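4. Sorting mixed household items from a bin

4.1 Why this chore

Section 3 dealt with wiping and with loading a rack, two jobs in which the arm knows in advance roughly what it will touch. Tidying is different. A person clearing a child's bedroom picks up a sock, a toy and a shoe one after another without stopping to think about how each should be held. For a machine every one of those is a fresh problem, and the answer for the sock is of little use for the shoe.

We chose bin sorting as the third chore for two reasons. It is close to work already done in warehouses, so there is a body of earlier results to set ours against. It is also close to what people in our household survey said they would most like to hand over. Of the 76 households in Trutham that returned the form, 34 put "picking things up and putting them where they belong" first or second on their list.

The task was kept simple on purpose. Items are placed in one bin and the arm must move them, one at a time, into another. No item has to be folded, stacked or turned the right way up. If a machine can't do this much, there is little sense in asking whether it can tidy a room.

4.2 Procedure

All trials used the Prado arm described in Section 2, running the Nulomari grasp planner with its default settings. The planner was not trained on any of the items used here. Before each run an operator tipped a small set of items into the source bin and did not rearrange them. The arm then worked until the bin was empty, until three grasps in a row had failed, or until the operator pressed stop.

A grasp was counted as a success if the item left the bin and was released inside the second one. An item dropped on the way and left outside both bins was counted as a failure, even if it had been lifted cleanly. Where two items came up together we recorded a double pick and kept it apart from the other two results — earlier papers differ on how to treat these, and we did not want to hide them in either column.

In all, 1325 grasps were attempted. Runs that ended in a software fault were repeated, and the faulty run was left out of the total. Logs were checked by hand by Cadi Watkins, who had not taken part in the trials.

4.3 Items

The items were ordinary things from homes and toy boxes. We sorted them into rigid, soft and mixed. Rigid items keep their shape when gripped, as a block does. Soft items do not, and cloth is the plainest case. Mixed items have a part that gives way and a part that resists, or an opening that changes shape under pressure. Footwear and stuffed toys were placed in this last group. Figure 4 gives a fair idea of the kind of variety the arm had to deal with: a fuzzy slipper with a Spider-Man patch on the toe, a small orange-red block shaped like a bottle, a blue toy resembling a hedgehog and a crumpled black item share one bin.

4.4 Results

Of the 1325 attempts, 700 were successes. That is a little over half, and well short of what a household would put up with. A person doing the same job seldom misses, and when they do they try again at once without any fuss.

Rigid items gave the least trouble when they lay in the open. They became much harder near a wall, as the fingers need room on both sides and the planner would often choose a grasp it could not carry out. Soft items failed in the opposite way. The arm nearly always touched them, but closed on too little material, and the item slid free during the lift. Flat cloth was the worst of all.

Mixed items were less easy to sum up. A slipper could be lifted well by its side wall and badly by its toe, and the planner showed no steady preference for either. Plush toys were often picked at the first try, though a grip on the outer pile alone tended to slip.

Double picks were rare and came mostly from cloth lying against something else. We had expected more of them.

Lighting had some effect. Worn, shiny patches on the inside of a bin throw back bright streaks, and in several logs the planner had marked such a streak as the edge of an object. We did not repaint or replace the bins, on the grounds that kitchens and workshops are full of scratched metal and a useful machine will have to cope with it.

Figure 4. The arm at the source bin with a mixed set of items. The slipper is on the left of the floor, with the bottle-shaped block beside it near the wall; the black item and the blue toy are closer to the gripper.

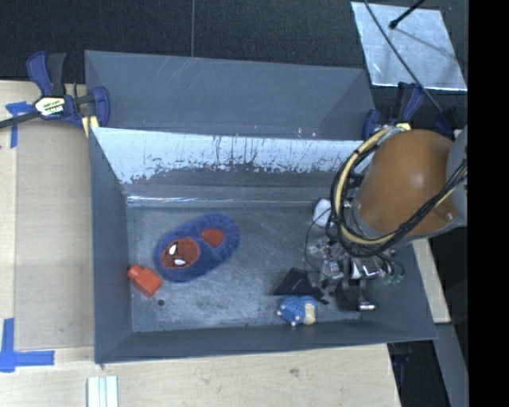
4.5 Comparison with the Cundoso trials

The Cundoso trials used a suction cup in place of fingers and a set made up mainly of boxed goods. Their success rate was higher than ours, but the two figures should not be read side by side. A suction cup does well on a flat, sealed face and poorly on fleece or knitting, and few of our items offered such a face. The more useful comparison is in time lost after a miss. In both studies the arm backed away fully and looked again before its next attempt, and this step took up more of each run than the grasping did. Shortening it would help even if the success rate stayed where it is, and we return to the point in Section 6.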